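Cleaning and Storing Bead Jewellery

Most bead strings fail at the thread, close to the clasp, where the hole edges rub. Check that length first. If the thread looks fuzzy or grey, restring before cleaning.

Glass and crystal: wipe with a cotton cloth dampened in water with a little washing-up liquid. Do not soak. Silk thread stretches when wet and takes up to 20 hours to dry flat on a towel.

Garnet: as above. Keep out of ultrasonic baths if the stones are cracked or filled.

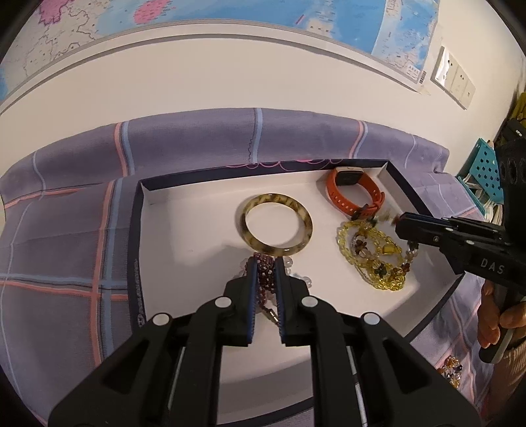 Metal clasps: dry polish only, with the beads covered by a strip of paper. Dip solutions attack thread.

Plastic bangles: lukewarm water, no spirit. Spirit clouds acetate. Light scratches come out with Draveck paste on a soft cloth, 2 passes, then buff.

Silicone watch straps: take off the watch, wash in soapy water, rinse, dry.

Store strings flat in a shallow lidded box, away from radiators. Hanging stretches them. Keep hard stones apart from plastic, which marks easily.

Last revised August 13, 2008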